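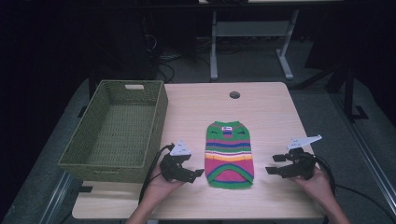

Chapter 18
Folding and Storing Small Knitwear

Before you start
You should already be able to tell a knitted fabric from a woven one (Chapter 4) and read a care label. You will need a clear table, a basket or shallow box, and one small knitted garment. A child's jumper or a dog's coat will do.

18.1 Why knits are folded

A knitted fabric is made of loops. The loops open when the fabric is pulled and close up again when it is let go, but they do this less well if the pull lasts for weeks. A jumper on a hanger is pulled by its own weight, mostly at the shoulders. Folded and laid in a basket, the same jumper rests on its whole underside and keeps its shape.

Small garments are often thought to be too light for this to matter. Weigh one and see. The striped coat used for the class exercises at Brekonport weighs 162 grams, and after one August on a peg its neck no longer matched the pattern piece.

18.2 Laying out

Put the garment on the table and spread it with flat hands, working from the middle towards the edges. Do not tug at the corners. Find the neck first and turn it away from you. Ribbing is the stretchiest part of most garments, so leave it until last and pat it into line.

Stripes are useful at this stage. If a stripe bends where it ought to run straight, the fabric underneath is twisted or bunched. Lift that part, let it drop and smooth it again.

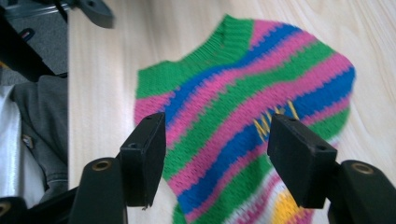 Fig. 18.1 Multicoloured knit with a green ribbed neckband. Steps show where one colour meets the next.

Work on a smooth surface. Rough boards catch loose yarn on the back of the work, especially where colours have been changed. Wipe the table and check it for crumbs and splinters, then leave enough bare space beside the garment to turn it over.
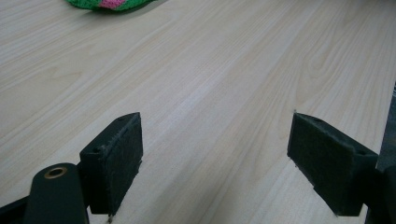
Fig. 18.2 Green and pink knitting on a pale wooden tabletop.

18.3 The first fold

Fold the sides in to the middle, then bring the bottom edge up towards the neck. Thick knits need one fold fewer than thin ones. A fold that springs open is too tight, and pressing it down only makes a crease. If the garment has slipped out of shape, open it completely and go back to 18.2.

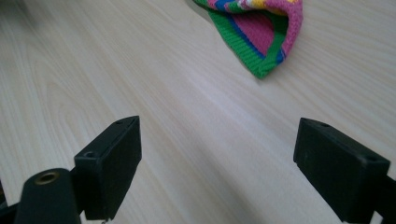 Wenche Nordin disagrees about the number of folds. She rolls anything smaller than a baby's cardigan, starting at the hem, and says that a roll can be taken out of a full basket without disturbing its neighbours. Both methods are tried in Exercise 1.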